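In praise of the boring robot

I've spent most of my free evenings since November in a shared workshop in Denville, building a pair of robot arms with a bloke called Sushil Bhatia, and I've come out of it with an opinion. Home builders should stop trying to make their robots do impressive things. Pick something dull, something a four-year-old does at breakfast, and stay on it until you're thoroughly sick of it.

I didn't start out thinking this. When Sushil and I first cleared a bench we had a list (of course we had a list!) and it included folding T-shirts, soldering, and playing noughts and crosses against visitors at the Tikoldale open day. We'd named the arms Esteban and Anell before we'd bought a single bolt for either of them. That tells you how our priorities were sitting.

The noughts and crosses went quite well, as it happens. We had it drawing a wobbly O by Christmas and everyone who wandered past the bench thought it was marvellous. People filmed it on their phones. I was very pleased with myself, and I'd learned next to nothing, because the paper was taped down and the pen was bolted on and the arm was basically an expensive plotter. Move the paper two fingers to the left and it would happily draw on the bench. It did, too. There's still a circle there.

So I started nagging Sushil about pouring. He thought it was a terrible idea, and he had his reasons. Water and wiring on the same bench, for one. He also reckoned that after all those evenings of work we ought to have something to show people that they couldn't do themselves with one hand while reading the paper. Fair enough. We argued about it for the better part of a month, mostly over chips, and in the end he gave in on the condition that we'd do it dry until he was happy.

I can't recommend dry pouring enough. You tip an empty bottle over an empty cup, over and over, and you find out everything that's wrong with your build without a towel in sight. Our grip was wrong. We'd been holding the bottle round the middle, where I'd hold it, and the wrist ran out of travel before the neck got low enough. Holding it further back sorted that out and gave us a new headache, which was that the whole thing wanted to droop at the front. Then there's the question of where the mouth of the bottle is, exactly, when what the arm knows about is its own fingers. On a long bottle, a tiny error at the fingers is a big one at the lip. I had Sushil's notebook open one night and counted 20 separate goes at that one offset, all crossed out, some of them quite angrily.

Now compare that with the T-shirt folding videos that get passed around. I love them, I watch every one. But I've met a few people who've tried to copy them in a garage, and they tend to end up with one shirt, one table, one lamp switched on, and a fold that works if you don't breathe. They can't tell you why it fails when it fails, there's too much going on. With a bottle and a cup you can usually point at the problem.

There's a money side to this as well. A plastic cup costs next to nothing and you can knock it across the room all night. The fellow two benches down from us burned through $500 on a fancy hand for his arm before he'd worked out what he wanted it to pick up, and it's been sitting in its box ever since. I'm not having a go at him, I'd have done the same if I'd had the $500.

The fair complaint against all this is that it's no fun, and hobbies are meant to be fun. I've got some sympathy there. There were nights in the 25 or so square metres we share with the bike people when I'd have given anything to be truing a wheel. And if what you're after is a crowd at the open day, draw the circle, truly, everybody loves the circle.

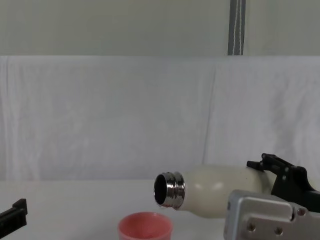
Bottle neck over the pink cup, cap off.

But I've found I like looking at that more than anything else we've made. My sister saw it and asked when the good bit was. I told her that was the good bit, and she went and put the kettle on.

Sushil's come round, by the way, or near enough. He's stopped bringing up noughts and crosses and he's started bringing in different cups. He wants to try a mug with a handle next, and I think we should stick with the pink one a while longer, so we're back to arguing over chips.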